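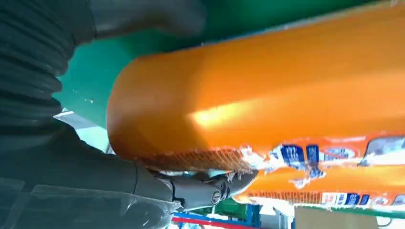
Can two people build a working robot arm in a home garage? Sure they can, if they're patient with the wiring and one of them owns a decent soldering iron.

Search this site Go

Danica had the soldering iron. Janka had the garage on Lomlow Street and, since July, 686 lines of code that did nothing but twitch.

"Try it now!" Danica yelled from under the bench.

Janka hit enter. The elbow rose, smooth as anything, and kept rising until it tapped the lamp.

"It waved at me!"

"It hit the lamp."

"It WAVED, Janka! Run it again, I want to see the wrist go!"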